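Home | Catalogue | Display Supplies | Kitchen Items | Orders | Contact

Sep 18, 2024
By Colette Pichon, Sanora Furnishings

Flilar Display Lettering and Backdrop Cloth

The Flilar set is intended for schools, training kitchens and community halls that wish to name a table or work area clearly. Each set contains cut-out letters in mixed colours, supplied in a large and a small size, and one length of black cloth.

The cloth may be hung straight or left in loose folds. Letters should be pinned flat to it, the larger size carrying the main name and the smaller size a word above. Lettering must be kept well clear of toasters, ovens and other heated appliances while these are in use.

Order code: 793
Cloth: black, supplied folded
Letters: mixed colours, two sizes
Delivery: 14 working days

Round tables in light wood are listed separately under the Ferrand range. Kitchen appliances are not supplied with either product.

Replacement letters may be ordered singly. Requests should be addressed to Bhupendra Malhotra at the Stumard office, quoting the order code and the letters required. Unused sets may be returned within 14 days of receipt.

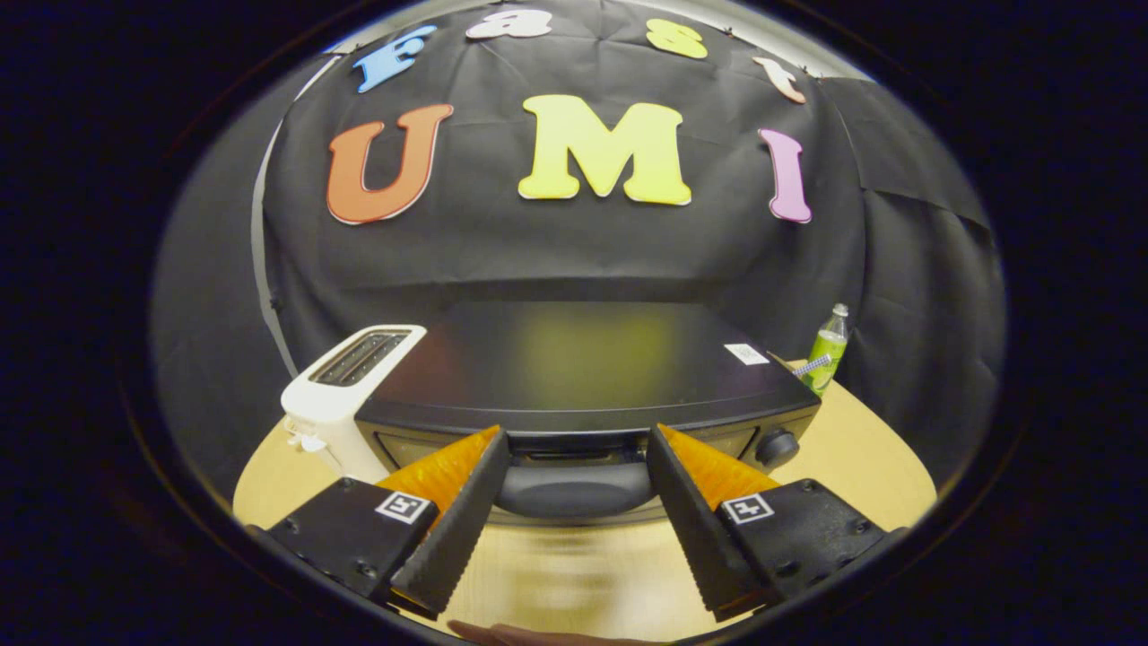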